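30 Jun 2025

Bench 2, morning and most of the afternoon. Back on the delay data, which I'd promised Paavo I would leave alone until the summer timetable settled down, but the Lasa people sent the corrected file on Friday night and I couldn't help myself.

So, the corrected file. It has 2,029 rows in it, one per departure, all from the April walkout and the days either side. The old one had more, and the difference is nearly all duplicates where a flight was moved to a later slot and then logged again as if it were a new one. Clodagh spotted this weeks ago and I told her she was imagining it. Clodagh, if you're reading, you were right and I owe you a bun.

First job was to split cancellations from long delays. We'd been treating anything over 24 hours as cancelled, which seemed sensible when we set it up, but for a cabin crew strike it's a daft rule. Plenty of passengers got out on the same flight number the day after, on the same booking, and as far as they're concerned they were late (very late, and cross). I've changed it so a flight only counts as cancelled if the number never went at all. That leaves 657 true cancellations. I ran it twice, once with the Godley script and once by hand in a spreadsheet with a lot of filtering and swearing, and got the same answer both times, so I'm happy with that one!

Second job was notice periods, and this is where I got stuck. We want to know whether people who were told early did any better at getting rebooked than people who found out at the gate. Villov gives us the time the notice was sent. It doesn't give us the time zone. Some rows are plainly local time, some are plainly UTC, and there's a clump in the middle that could be either. I spent an hour trying to sort it by airport, then by airline, then by which desk had typed it in, and the last of those nearly works. Nearly. There's one desk that seems to switch halfway through the second day, probably at shift change. I've flagged those rows with a Z in the last column. Please don't use them for anything until Paavo has rung Villov, he knows who to ask over there and I only ever get the switchboard.

Had lunch at the bench, crumbs in keyboard, sorry.

Afternoon was the connections model. The Srivastava method wants a minimum connecting time for each airport and I'd been using one figure for all of them, which is fine in a quiet week and hopeless when half the security lanes are shut as well. I put in separate figures for the big hubs and left the small ones alone. The missed connections went up, as you'd expect, but they went up most on the evening bank and hardly at all in the morning. I don't believe that yet. It might be real (the evening flights were the ones carrying everyone who'd been shuffled off the morning ones) or I might have the arrivals and departures the wrong way round in one of the joins. I've done that before. I did it in the rail version and it took Clodagh a whole day to find it.

Things I tried that didn't help: dropping the charter flights, since there are so few of them; weighting by seats, which made the plot prettier and told me nothing new; and rerunning with the old file, purely out of spite, which fell over at the import step.

The plots are in the shared folder under today's date. The one with the orange bars is wrong, I'll take it down when I remember which script made it.

Still to do:
- Paavo to ring Villov re time zones, Z rows only
- me to check the join on the evening bank, ideally with fresh eyes and before coffee runs out
- Clodagh, could you look over the new cancellation rule and try to break it?
- somebody reply to Lasa and thank them, they did turn it round fast 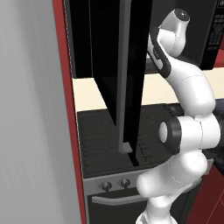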